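Chapter 9
What the Label Says and What the Wood Does

Opening case: the table at Evholm

A furniture shop in Plaststead sells a dining table called the Cervantes. The tag says "natural maple finish." A couple buys it, takes it home, and a few years later a corner of the top gets wet and swells. When they call the shop, they learn that the phrase on the tag was true, in its way. The finish was a natural maple color. What lay under it was pressed wood chips.

Was the couple cheated? Most readers say yes at once. Read the tag again before you settle on that. It makes a claim about a finish. It makes no claim about the board. The couple filled in the rest themselves, as nearly all of us would, and the shop let them.

The maker of the table, a firm in Evholm, answered their letter politely and sent back nothing but a leaflet on how to care for it. We will come back to that leaflet in Section 3, where it does worse than you might expect.

This chapter is about claims made for materials: how they are worded, who checks them, and how much a buyer can find out without a saw. We take wood as our main case for a plain reason. People believe they know wood when they meet it. They trust their eyes and their fingertips with it in a way they would never trust them with steel or glue. That trust has been earned in part. It has also been used against them for a very long time.

Before you read

Write down short answers to these and keep them. You will be asked to mark your own work at the end of the chapter.

Name a piece of furniture in your home that you believe is solid wood. How do you know?
If a seller says a table is "real wood," what would have to be false for you to call the seller a liar?
Would you pay more for a thin layer of a fine wood over a plain one, or for a thick board of the plain one? Why?

Three words that do most of the damage

"Solid," "real" and "natural" turn up in furniture listings more than any others, and each of them is looser than it sounds.

"Solid" ought to be the strict one. In everyday speech it means wood all the way through. But a top made of many narrow strips glued side by side is wood all the way through, and so is a top cut from a few wide planks, and the two may differ a great deal in price and looks. A seller can also write "solid wood legs" and leave the reader to carry the word up to the top, where it doesn't belong.

"Real" is looser still. A veneer is real wood. It was sliced or peeled from a real log. Glue it to a board made of chips and the surface is still real wood, and the sentence "real wood surface" is still true. Some students find this hard to accept and want the sentence to be a lie. It would be easier for all of us if it were.

"Natural" hardly says anything. It may point to color, to a lack of stain, to a clear coat, or to a mood. When you see it in a listing, try crossing it out. If the listing tells you as much as it did before, you have your answer.

We should be fair here. Veneer has a bad name that it doesn't always deserve. Cabinetmakers were laying fine veneer over sound, plain boards long before there were factories to blame, and some of that work has outlived the solid pieces built next to it. Wide planks move with the seasons; they cup and split. A veneered panel tends to stay flat. So when a guidebook tells you that solid is good and veneer is cheap, be as wary of the guidebook as you would be of the shop. It is selling something too, if only the comfort of a simple rule.

Can you tell by looking?

Popular advice says yes. Look at the grain, it says. If a pattern repeats, the surface is printed. If the grain on the top runs over and down the edge, the board is solid. If the lines are wavy and uneven, nature made them.

Take these one at a time. A repeat does suggest printing, but the repeat may be longer than the table, in which case you will never find it. Veneer sheets cut one after another from the same log also look very much alike, so a match between two panels proves less than people think. The edge test is better, and we will teach you to use it, yet a careful maker can put a strip on the edge that fools anyone in poor light. As for wavy and uneven lines, a printer can copy those as easily as straight ones.

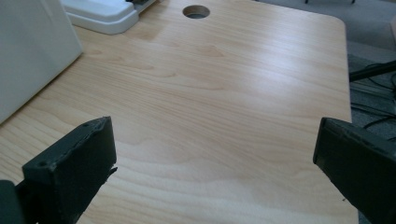

A pale desktop with wavy grain, two dark gray gripper fingers at the lower edge

Grain on a pale desktop can drift at a slant, close up into tight waves, and open out into ovals and shapes like flames. All of that tells you something about the pattern. It leaves open how deep the pattern goes. A band of glare across a glossy surface makes matters harder — the color washes out toward white just where you might want to compare one streak with the next. I have asked rooms full of confident people to judge tops by eye, and the confidence holds up far better than the judging.

I don't say this to make you give up. Looking is cheap and you should do it. But a look is a starting point, and a claim that rests on a look alone should be priced that way. Turn the piece over if the owner will let you. Find a screw hole, a cut edge, the inside of a drawer. Lift one end. Ask what the core is made of, in those words, and notice whether the answer you get is about the core or about the finish.

Some sellers answer at once and in full. Others begin to talk about style.

What this chapter covers

Section 1 sets out the main kinds of board and how each is made. Section 2 takes up grain: what it is in the living tree, what the saw or the knife does to it, and why the same log can give plain lines one way and bold shapes the other. Section 3 goes through labels and leaflets, with the Cervantes leaflet printed in full. Section 4 looks at Plekia, a board sold as "better than wood," and asks — better at what?

Key terms: core, veneer, figure, edge strip, finish, grade. Definitions are on page 301.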